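Last updated December 13, 2020

# Rubber Pigs: Frequently Asked Questions

These are the questions we get most often about the small pink rubber pigs sold by Tundix, both in the Savolthorpe store and by mail. If you are looking for help with the rest of the farm animals, most of the answers on cleaning and storage apply to them too. The answers on color and packs are for the pigs only.

## The basics

**What are the pigs made of?**

Soft rubber, colored all the way through. The body color is not a coating, so it won't chip or peel. The eyes and some of the snout details are painted on, and paint can wear with heavy use.

**Are they bath toys?**

Plenty of people use them in the bath and we have no objection. Squeeze the water out afterward and let them dry somewhere with air moving around them. A bucket with a lid is the worst place for a wet pig.

**Do they squeak?**

The current ones do, softly. If you press the middle of the body you will hear it. Pressing the head does very little.

**Can I buy them without the squeaker?**

No. We had a silent version for a while and stopped ordering it in October. Any that are left are on the clearance shelf in the store and are not listed online.

**Are they dog toys?**

They are sold as toys for people. We know that some end up with dogs. A dog that chews hard will have the ears off in an afternoon, and we don't replace pigs that have been chewed. Take the toy away if pieces start to come loose.

**What age are they for?**

The age guidance is printed on the tag that comes with each pack, and it is the tag you should follow. Please check the toy over before giving it to a young child, and throw it out if it is torn.

## How they look

**Are all the pigs the same?**

The shape is the same within a batch: a long rounded body, two pointed ears, a round snout in a darker pink, and a nub of a tail. The painting varies. You may find a snout where the nostrils came out dark and another where they are paler, and the eyes are not always perfectly level. We don't treat any of this as a fault.

**Can I choose which face I get?**

In the store, yes. The loose pigs are in the open bin by the register and you can dig through it as long as you like. For mail orders we pick from the top of the carton and can't match faces, even for large orders.

**The pink on my screen looks different from the pig I received. Which is right?**

The pig. Screens vary a lot, and so does the light where a photo is taken. The body is a pale, matte pink, closer to pastel than to bubblegum. The snout is rosier. If you need to match a fabric or a party color, order a single one first and compare it in daylight.
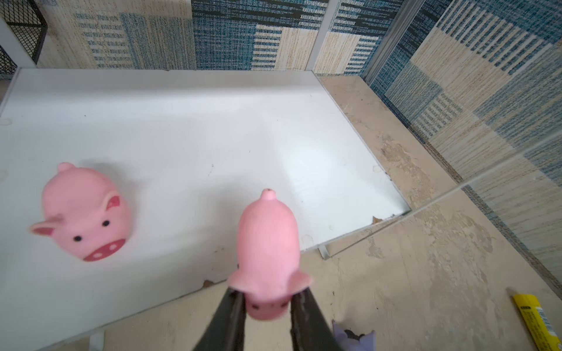

*Two of the pink pigs, with the darker snouts facing down. One is lying on a white board.*

**Why does my new pig look dull next to my old one?**

Rubber gets a slight shine from being handled. A new pig has a flat finish and will pick up a little gloss where fingers touch it most, which is usually the snout and the back of the head. Washing won't bring the flat finish back.

**My pigs have gone yellow. What happened?**

Sunlight, in most cases. A pig that has sat on a windowsill for a summer will be noticeably darker on the side that faced the glass. The change is permanent. Keep them off the sill if the color matters to you.

**One ear is bent. Is it damaged?**

Probably not. The ears get folded when the pigs are packed tightly. Drop the pig in a bowl of warm tap water, leave it for a few minutes, then shape the ear with your fingers and hold it until it cools. Repeat if it springs back. If the ear has split at the base, get in touch and we will send another.

## Cleaning

**How do I wash them?**

Warm water, a drop of dish soap, and a soft cloth. An old toothbrush works for the creases behind the ears and around the snout, but go easy over the eyes. Rinse well.

**Can they go in the dishwasher?**

Please don't. The heat softens the rubber and the pigs come out with the pattern of the rack pressed into them.

**Can I boil them, or put them in a sterilizer?**

No to both.

**What about disinfectant wipes?**

An ordinary household wipe is fine now and then. Wipe the pig again with plain water afterward. Preschools that clean toys every day tell us the eyes fade first, and that the pigs are still perfectly usable once they have.

**How do I get dust off?**

Matte rubber holds on to dust and pet hair. A damp cloth lifts most of it. For lint that won't move, press a piece of tape against it and pull it away.

**There is ink on my pig. Will it come out?**

Ballpoint ink sometimes does if you get to it the same day with soap and water. Permanent marker soaks in and will stay. We have tried nail polish remover on a few spoiled ones and it takes the surface off along with the ink, so we don't suggest it.

**Water got inside. How do I get it out?**

Hold the pig with the hole facing down and squeeze slowly several times. Roll it up in a towel, squeeze again, and leave it hole down on a rack overnight. If the water that comes out is dark or has specks in it, throw the pig away.

## Storage and display

**What should I keep them in?**

Anything open: a mesh bag, a basket, a shallow tray. If you store them in a closed bin, make sure they are dry first and lay a sheet of plain paper between layers.

**Will they mark my furniture?**

They can. Soft rubber left in one spot for months may leave a faint print on varnish or on some painted shelves. We have never seen it happen on glass or glazed tile. Put a piece of card underneath, or move the pigs around once in a while.

**Can I store them with other plastic toys?**

For a short time, yes. Over a long summer in a hot attic, different plastics and rubbers can stick to each other, and colors can transfer. Red and dark blue toys are the usual culprits – keep them in a separate bag.

**Can they stand up?**

They stand on a level surface if you set them down carefully, but they are front-heavy and tip onto the snout when bumped. For a shelf display, a small dab of removable putty under the front feet holds them well. Lying down is the more stable pose.

**I want to use them as counters for a classroom game. Any advice?**

A light, smooth surface makes them easy to see and easy to slide. A white board laid flat on the table is good for this, and you can draw the pens and lanes on it with dry-erase marker. Wipe the marker off before you put the pigs away, as it rubs off on them and leaves gray smudges.

## Packs and orders

**What sizes of pack do you sell?**

Singles, pairs, and the party carton of 27. The carton is how they come to us from Lindberg, our supplier, so we don't split it or make up other numbers. If you need 30, order one carton and three singles.

**Does the pair come in a gift box?**

It comes in a clear bag with a folded card. Gift boxes are sold separately and fit two pigs if you lay them head to tail.

**Can you print a logo on them?**

Yes, on the side of the body, in one color. The smallest order for printing is 1,000. Printing is done by Mughal, not in our own workroom, and they will want to see your artwork before giving a price. Fine lines and small lettering don't hold up on a curved, soft surface, so keep it bold.

**Can I have them in another color?**

Pink only for now.

**How long does shipping take?**

In-stock orders leave Savolthorpe within two working days. Printed orders take longer and you will be given a date when you approve the proof. In December, please order as early as you can – the carrier is slow and we have no way to speed up a package once it has left.

**I received the wrong number. What do I do?**

Keep the bag or carton and the packing slip, and write to us with the order number. A photo of the pigs laid out together helps. We will send what is missing at our cost. If we sent too many, keep the extras.

**Can I return them?**

Unused pigs with the tag still on can come back for a refund. We can't accept returns on anything that has been in water, and printed pigs can't be returned unless the printing is wrong.

**Do you sell spare squeakers?**

We don't. The squeaker is fixed into the base and can't be changed without cutting the rubber. If yours stopped working after a wash, let the pig dry fully and try it again before you write to us.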